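Coin cuisine : la salade de carottes du mois

Vite fait, entre deux bouclages. On m'a redemandé la recette de carottes râpées du repas de mai, la voici enfin. Pas de quantités au gramme près, désolée, je cuisine à l'œil. Compter environ 200 g de carottes par personne, plus si vous avez des ados.

Avant tout : plan de travail dégagé devant, le reste poussé contre le mur. Je travaille toujours comme ça, sinon je cherche tout le temps quelque chose.
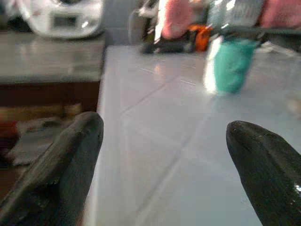 Un coin du plan carrelé, avec du turquoise au fond.

Ensuite la mandoline. Poser la planche bien à plat, un torchon humide dessous si ça glisse. Éplucher, couper les bouts, et trancher dans la longueur. Avec le poussoir, SVP — Jozef Baert a encore le pansement. Si vous n'avez pas de mandoline, une râpe à gros trous va très bien, c'est juste plus long.

Deux bols. Un pour les carottes, un pour la sauce : citron, huile, sel, une pointe de cumin. Goûter avant de mélanger.

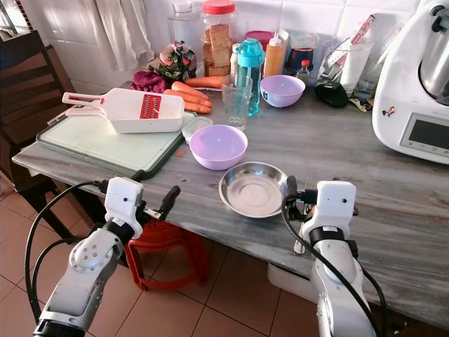 Le cumin, donc, y aller doucement, ça monte avec le repos. Moi je laisse 31 minutes, oui c'est précis, c'est le temps du trajet école aller-retour. Au frigo, couvert. Puis remuer à la fourchette et regoûter.

Variante de Giang Trương : moitié carottes, moitié chou rouge. Le chou se coupe très fin et se masse avec le sel, sinon il reste dur sous la dent. Plus joli, et ça tient mieux jusqu'au lendemain. Par contre ça colore tout, les bols en plastique aussi. Rinçer tout de suite.
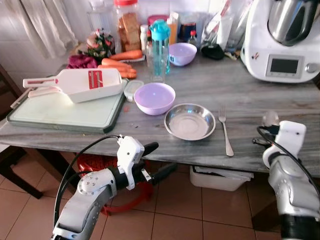 Lotte Verbeke
Rédactrice, rubrique cuisine — La lettre de Handis

Pour servir, des biscottes écrasées par dessus au dernier moment, pas avant, elles ramolissent. Reste de sauce : dans un petit pot fermé, 4 jours au frais.

Le mois prochain, soupe. Envoyez vos idées à Rosalinda Macapagal, elle trie les recettes. Et merci de mettre le nombre de personnes dessus !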